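We use cookies to keep this site running and to see which posts get read. By staying on the page you agree to this. Accept | Manage settings

Learning to sleep again (a work in progress)

So I've been a terrible sleeper since I was a teenager, and I mean the kind who knows exactly what the street sounds like at 3 a.m. The garbage truck, the neighbor's heat pump, that one bird who starts way too early. For years I just figured that was me, the way some people have bad knees or can't eat cilantro.

Then last winter I fell asleep on the bus home from Prakgate. Out cold, mouth open, bag sliding off my lap. I rode right past my stop and all the way to the depot in Sakbridge, where the driver had to tap the pole next to my head. She was very nice about it! I had to pay for a second ticket to get back, and I stood the whole way because I didn't trust myself to sit down.

That was when I finally asked my friend Suryani Wuisan what she did, because she used to be as bad as me and now she's in bed by ten like a farmer. She sent me a voice message that was so long I listened to it in two parts. Most of it was things I'd read before and ignored. Get up at the same time every day. No coffee after lunch. Don't lie there being mad about it. The getting up part was the one she kept coming back to – even after a rotten night, even when you've got nowhere to be.

I picked 6:40, which felt insulting. The first week was awful and I was snappy with everybody, including a man who only wanted to know if the seat next to me was taken. 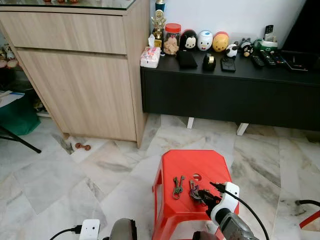 Ruren, May

Okay, picking this up again after a while away from the keyboard. The wake-up time has stuck. I've slept in a handful of times and paid for it every time, with that soupy feeling that hangs around until dinner. Bedtime is still a mess. What helped most was moving the whole evening earlier, so now I eat at six and wash up right after, and I've got a couple of hours where I'm allowed to be boring. A cookie and the last bit of whatever show I'm on, then teeth, then a book. It has to be a book I've read before or I'll stay up to find out what happens (I did this with a 3000-page fantasy series once and basically lost a spring).

I did try an app. It's called Minja and it gives you a score every morning, and I hated it within days. I'd wake up feeling fine, look at the score, and then feel tired. Suryani had the same thing and told me to delete it, so I did.

The bit I'm still stuck on is waking up in the middle of the night. I used to grab my phone. Now it charges in the hall and I've got a cheap little radio turned down so low I can't quite follow what they're saying. Farming reports, mostly, and the weather for boats. I don't own a boat. I'm usually gone before they get to the second forecast.

If you've got a trick for the bird, please leave it in the comments. I've tried earplugs and they fall out, and the wax kind gave me a sore ear for days.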